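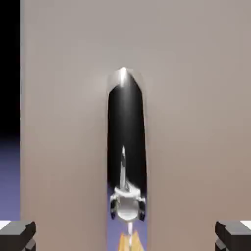

Section 4: Setting up your pantry list in Broviveo

Okay, so by now you've got Broviveo installed and you've made your household. Next up is the pantry list, and this is the part I use every single day. Set aside an evening for it the first time (mine took longer than I'd planned, mostly thanks to the spice drawer).

Before you start: write down what's in one cupboard, on paper. I know, I know. But typing from a sheet goes so much faster than standing there with the door open and your phone in one hand.

1. Open the Lists tab and tap New. Pick Pantry, not Shopping. The two look the same at first, but only Pantry keeps track of dates.

2. Give the list a short name. I called mine Alvarado after our street, and the cabin one is just Cabin.

3. Tap Add Item and type the name, then the amount. Plain words work fine - "rice, 2 bags" goes in the way you'd expect.

4. Set a Use By date if the package has one. Leave it blank for salt, sugar and that sort of thing.

5. Tap Save after each shelf. Please do this! I once lost a whole cupboard when my battery died.

Note: a list holds up to 200 items on the free plan. If you go past that, the app won't warn you, it simply grays out the Add Item button. Start a second list and link them under Settings, Linked Lists.

Sharing the list

6. Tap the little person icon in the corner and choose Invite. You'll get a code that's good for one phone.

7. On the other phone, go to Join and enter the code. Both phones need to be on version 991 or newer. If yours isn't, update first and then ask for a fresh code, the old one won't carry over.

8. Decide who can delete things. I set everybody to Add Only except me, and it's been a lot calmer around dinnertime.

Caution: Clear List wipes the list on every phone that shares it, and there's no undo. To take off a single item, swipe left on it.

Moving over from Skuvon

If you kept your pantry in Skuvon before, you can bring it along. Export it there as a plain text file, then in Broviveo go to Settings, Import and choose the file. Dates come across fine. Photos and notes don't, so keep the old app until you've copied over anything you care about. My import sat at the same spot for around four minutes and then finished all at once, so give it a while before you cancel.

Reminders are in Section 5.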